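Ticket 88: Gripper closes early on cup task (simulation)
Project: Godoy arm, shared bench build
Opened by: Tarun Agarwal
Date: 2025-07-06
Status: open, much happier than this morning

Problem
In the sim, the arm reaches the orange cylinder by the basin, lines up nicely, then starts closing before the fingers are where I want them. Same result with the old Climdale controller settings and with the new ones. The real arm isn't wired up yet, so all of this is sim only.

What I tried
1. Slowed the approach to 40 percent. Smoother, and really fun to watch, but no fix.
2. Swapped the wrist view for a wider one. No change.
3. Turned on step-by-step playback and paused near the rim of the basin. This was the big one!

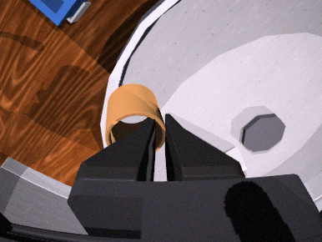
With playback paused I could finally compare the finger positions with the log. The close command goes out at step 88, and the planner still thinks it has 2 more moves to make. So the planner and the gripper are running on different clocks — I love it when a bug has a number attached.

4. Made the gripper wait for the planner's "done" message. Ran it again and the early close went away on the first try!

Still open
The wait adds a small pause I'd like to trim. I also want to repeat this with the cylinder moved farther from the rim, and with the Tralmont finger shapes loaded. If anyone at the bench has used those, please leave your settings in this ticket.

Keeping this open until the real arm is running in September.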